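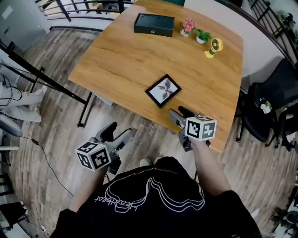 Alfie Sowerby wrote that he'd had the same trouble with his own table and would wait for more replies before touching the finish. The full post and the replies are below.

Picture frame stuck to wood table top, and what to store prints in

Posted in Furniture & Finishes, 3 May 2018
154 views

I have a rectangular wood dining table in a honey color with darker streaks in the grain. I refinished the top in December with an oil-based wipe-on varnish, three coats, and it has been in daily use since January. I keep a few small framed prints on it while I decide where to hang them. The one I care most about is a small square frame, black border, white mat, with a black-and-white print of leaves.

Last week I picked up one of the other frames, a painted one that had been lying flat for a month, and it pulled. It came loose with a small tearing sound and left a dull outline on the table in the shape of the frame. There is also a bit of black in the outline on one side. The leaf print had only been down for a day or two and came up fine.

Three things I would like to know.

Is the varnish still soft after this long, or is it the paint on the frame?

How do I get the outline off without redoing the whole top?

I also have a dark green box with a hinged lid and a metal clasp. Is it all right to keep the unframed prints in there, or will the same thing happen to them? The box was bought secondhand and I don't know what it is covered with.

The table gets used for meals, so I would like to avoid anything that needs a week to dry. I have 400 grit paper and some paste wax in the house already.

Edited to add: the room is heated and stays at normal temperature. The table is not near the radiator. I did put the third coat on the same evening as the second, which I suspect is going to come up.

Jailson Brito
Member, Meruvholm

The third coat is going to come up, yes. If the second coat had not dried before you covered it, the solvent underneath takes a long time to get out. The surface feels dry to the hand and you can eat off it, but anything that sits flat and heavy in one spot will slowly press into it. Painted frames are worse than bare wood ones because a lot of paints stay slightly tacky for months, and two soft surfaces pressed together will bond. It's called blocking, if you want a word to search for.

To find out which one is soft, press your thumbnail into the table somewhere it won't show, near an edge or on the underside of the overhang if you finished that too. If it leaves a dent that stays, the varnish is soft. Then do the same on the back of the frame. You may find it is both.

For the outline, do the least first.

Wipe the spot with a cloth and mineral spirits. Use a small amount and wipe it dry right away. Test it on a hidden spot beforehand. This takes off wax and grime and some of the transferred paint. It will not hurt a cured varnish. If the cloth turns sticky or picks up color from the table, stop and leave the whole thing alone for another month.

If a dull line is still there, rub it with your 400 paper, wet with a little mineral spirits, going with the grain. Go lightly. Eight or ten strokes and then wipe and look. You are leveling a ridge and you don't want to reach wood.

Then buff on the paste wax over that section and a hand's width past it on all sides so the shine blends. It can be used again the same evening.

If you can still see it in raking light after that, I would live with it until summer and put one thin coat over the whole top when you can be out of the house.

Until then keep everything off the table that is flat on the bottom. Stick felt dots on the corners of the frames. Four per frame is enough. Don't use the clear rubber ones. Some rubber and vinyl bumpers react with varnish and you will be back with four small round marks.

Alfie Sowerby
Member

I have had this with a table from Sornisell, the long one they used to do. I just waxed it and put a runner on top. The mark is still there if you look for it but no one does.

I think baby powder works on the sticky part. I have used it on shelves. Might not be what you want on a dining table.

Don't know about the box.

Fothergill
Member, Tisinside

Jailson has covered the table. I'll take the box and the prints, as I frame things for a living.

Leave the box empty with the lid shut for two days, then open it and smell inside. If there is a strong vinegar, mothball or plastic smell, don't put paper in it. Old coverings and linings can give off acid, and prints go yellow from it, starting at the edges. Some older green bookcloths and papers were also colored with things you don't want on your hands, so if it looks really old, wash your hands after handling it and keep it away from the food end of the table until you know more.

If it smells of nothing much, it can be used, with some care. Put each print in its own sleeve. Polyester or polypropylene sleeves are fine, PVC is not. If the package doesn't say what they are made of, buy a different package. Lay a sheet of acid-free board on the bottom and another on top. Don't pack it full. I would keep it to 30 prints at most in a box of ordinary depth, and fewer if they are on heavy paper.

Check that the clasp isn't fastened through to the inside with bare pins or rivets. They rust and will mark whatever sits against them. A strip of the same board along that wall takes care of it.

On the leaf print, look at the mat. If the cut edge of the window is cream or brown where the face is white, it is ordinary pulp mat and will eventually leave a line on the print. A replacement cut to size costs me 8 dollars in board and takes a few minutes, so any frame shop should do it for a reasonable price. Ask for cotton rag.

And get that one hung. A small frame lying on a table people eat at will have something spilled on it sooner or later, and once liquid gets under the glass the mat wicks it straight up to the paper.

3 replies. Log in to post a reply.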